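Setting up your Stilleo shelf tray
Part 4: Sorting the small boxes and bits

Print this page | E-mail this page

By now you've got the tray sitting flat and you're probably looking at a heap of little packets wondering where to begin. I was too! 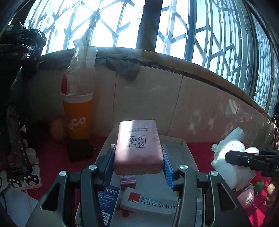 I always start with the boxes (they stack, they behave themselves) and leave the odd-shaped stuff for later. Give yourself 35 minutes for a small tray, more if you're the type who stops to read every label. I am very much that type.

1. Take the top box off first and pop it to one side. Lift it by the long sides, as the end flaps on light cardboard love to spring open.

2. Pull out anything that holds a liquid or a glue. My box of SANO Liquid Sealant goes at the front of the tray, where I can grab it without digging.

Caution: Keep sealants and glues upright and well away from kids and pets. If a box feels damp on the bottom, bag it before it goes anywhere near the rest.

3. Stand the taller boxes along the left side with the printed faces toward you. Barcodes can face any old way.

4. Lay small boxes flat in whatever space is left, but don't build higher than the rim plus one layer. I've tried going higher and had the whole lot in my lap.

Note: The Mikkelsen liner is sold separately and trims down with ordinary kitchen scissors. Leave a 16 mm gap at the back if your tray has rounded corners, or it'll buckle.

5. Soft toys and figurines live beside the tray, never in it. Mine get a bit of red cloth to sit on, and I just love the colour next to the grey metal. Tiny ornaments go near the front so they don't vanish behind a plush toy.

6. An old drink cup makes a brilliant holder for spare plastic bags. I use a COCO one – stuff the bag in from the top and leave a corner poking out so you can pull it free.

7. Tuck any loose cable along the outside edge, then give the ledge above a quick wipe before you put your cloth back.

Caution: Marks on a metal tray should be tested with warm soapy water on a hidden spot first. Go easy with scourers, they'll dull the finish for good.

Once you're happy with the layout, go on to Part 5 for fitting the Grutomora dividers.

Reader comments (3)

Used the cup trick for my bread bags and got over 50 in there. Squashed, but in!

Does the liner fit the older tray with the square corners? Mine's a centimetre short at one end.

I put the tall boxes on the right because I'm left-handed. Works fine.

Contact Drorkura | © Drorkura Home Storage | Back to top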